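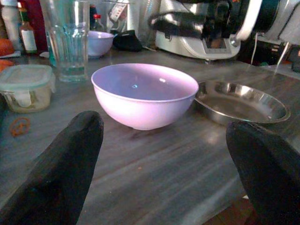

Pink bowl and steel dish ahead of the gripper fingers, view from the wrist.

Tips for teaching a robot arm in a home kitchen
by Lev Hrynyshyn

At Sirko we compared two ways to record the examples for bowl picking. In the first way, the counter was cleaned before each recording. In the second, everything stayed as the family left it: bottles, glass, food container, cooker. We trained one policy on each set, with 96 recordings per set, and tested both on the cluttered counter, 15 tries each. The clean set gave 2 good picks. The cluttered set gave 8. This is still not a high number, but the difference was clear to us.

From this work I can give the following tips.

Leave the usual things on the counter when you record. Move them a little between recordings.

Put the bowl next to shiny metal sometimes. A steel dish has bright streaks, and our first policy often closed the fingers on a streak.

Use bowls of similar color in the same recording, one near and one far.

Wipe the wrist camera before you start. Flour gets everywhere.

Small things such as rubber bands may stay on the table, but keep them away from the gripper joints.

Record in the evening also, with weak light.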